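Friday, January 12, 2018

# Bench rules for two-arm cloth work

We rewrote these over the holidays. The old sheet had grown to two pages and people had stopped reading it. The copy on the wall at Cirnport is the same as this one, and Gachanja has been using it for its own bench with one change, noted below.

## Before power goes on

- Take off rings, watches and lanyards. Roll sleeves above the elbow or button them at the wrist.
- Clear the table of anything that isn't going to be handled. Mugs, phones and screwdrivers go on the shelf.
- Run a hand along each arm from base to wrist and feel for a loose clip. A cable that has come out of its clip gets put back before anything moves.
- Leave slack at the wrist. Turn the gripper by hand to both ends of its travel and check that the loop neither pulls tight nor drags on the table.
- Tug the table clamps. If one gives, stop and tighten it.
- Press the stop button once and release it. Do this every morning, even if the bench was fine the night before.

## Cloth

Keep the cloths plain and keep them small. Dish towels, napkins and T-shirt pieces are all good. Skip anything with beads, zippers, drawstrings or a fringe. Trim loose threads with scissors, since a thread wound around a finger joint takes an hour to pick out.

Wash new cloths once before use. Sizing from the factory makes them stiff and leaves dust on the finger pads. No fabric softener. It leaves a film, and the pads start to slip.

Cloths waiting their turn stay at the sides or the back of the table. The middle belongs to the piece being worked on.

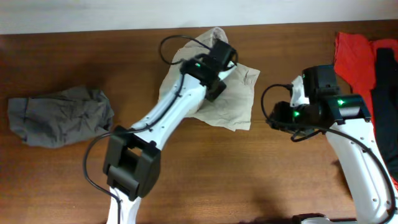
Tatu Nzioka wrote back after the first draft that the rule about the middle should go further, and that only one gripper should be allowed to press down on a piece at a time until the operator has said "second arm" out loud. We added it. Gachanja leaves the spoken part out because their operator works alone.

## While the arms are moving

1. One person has the stop button and does nothing else. No typing, no folding the next towel.
2. Hands stay behind the tape. If a cloth slides off the table, let it go.
3. Keep downward force low. Fabric doesn't need much, and the tabletop under it is harder than the finger pads.
4. The arms don't cross. If a fold seems to need it, turn the cloth with the arms parked and try from the other side.
5. Lights on a gripper tell you it has power. They don't tell you it is safe to reach in. Use the switch.

To straighten a bunched cloth, park both arms, switch off, and wait 5 seconds before reaching over. Some joints settle a little when power drops, so support the arm with your other hand if it is raised.

## Cleaning up

Wipe the finger pads with a damp cotton rag at the end of each session and let them air dry. No solvent on rubber. White arm covers can be cleaned with dish soap and water on a cloth, well wrung out. Don't spray anything at a joint.

Lint collects in the gaps around the motors. A soft paintbrush gets most of it. Don't use canned air, it drives the lint further in.

Check the screws on the links every 300 cycles and write the count in the book. The Fikau bench was at 1,145 when Peninah Biwott found two loose ones, and nothing had been entered for the check before that. If you skip a check, write down that you skipped it.

## Still open

Whether paper napkins should be allowed at all. They tear, and the scraps get into the fingers. Obadia Kariuki wants them kept for light-grip practice. We'll decide in February, and until then use a fresh one each session and throw it out after.

Spare finger pads are in drawer 9.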